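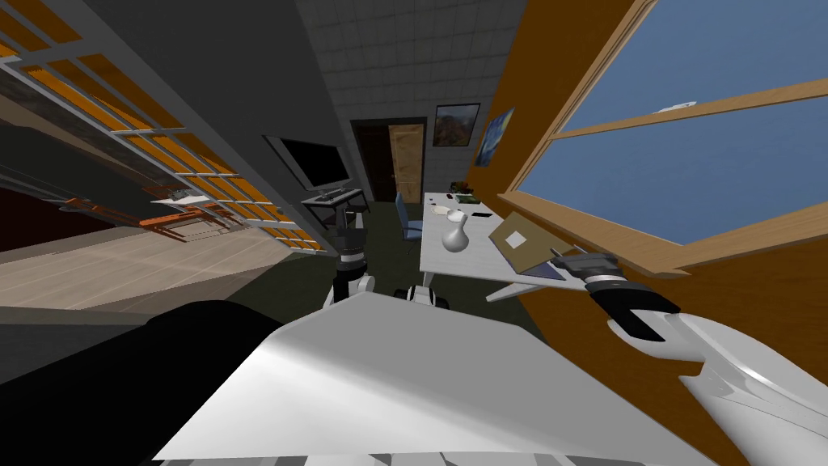
A window, and the edge of a desk.

Why I Still Work in a Room With a Door

February 12, 2024

When I came to Lornton I had studied English for many years, but I had never heard it through a wall. My first office was one big hall with 63 people in it. Everybody was kind to me. I understood almost nothing.

A person who works in a second language is listening with effort all day. If three conversations go on behind my back, my head tries to translate all three. By four o'clock I was so tired that I answered my own mother in English.

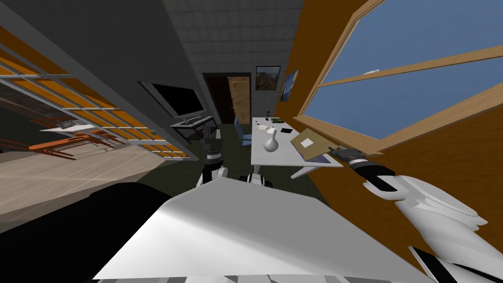

Orange wall, large window.

Companies like the open hall for its price, and I do not blame them for that. What I do not accept is the word "collaboration." My colleague Siobhán Heffernan sat two meters from me for a year, and we sent each other messages, so as not to disturb the others.
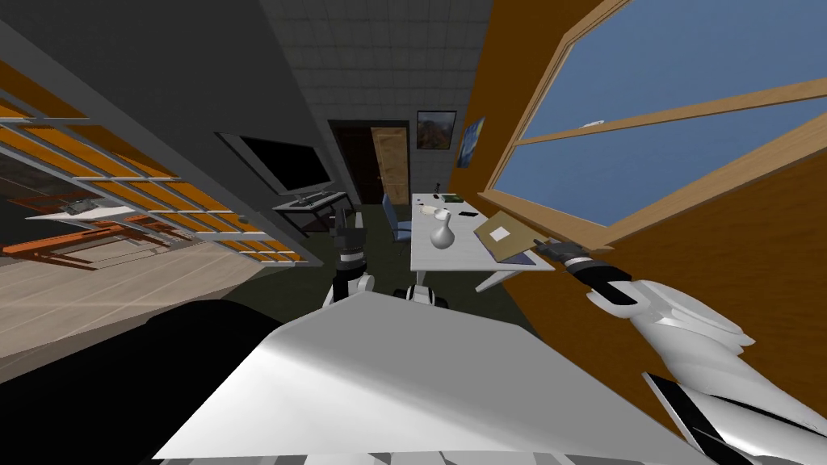 In August we moved to the old building on Keane Street, where the rooms are small and the doors close. I expected to feel lonely. Instead people began to knock, and a person who knocks has usually decided to talk with you — slowly, with a chair pulled up. I learned more English in that half year than in the two before.

I know the argument against me. Heriberto Serrano, who managed our move, told me that young workers learn by overhearing. Maybe they do, when the language is theirs from birth. I would ask him to try it for one week in Hungarian.
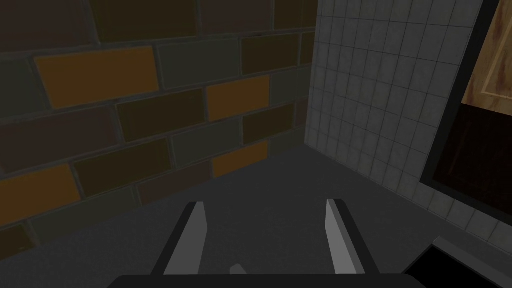 A corner where brick meets white tile.

A door is a cheap thing compared with a good employee who goes home with a headache every evening.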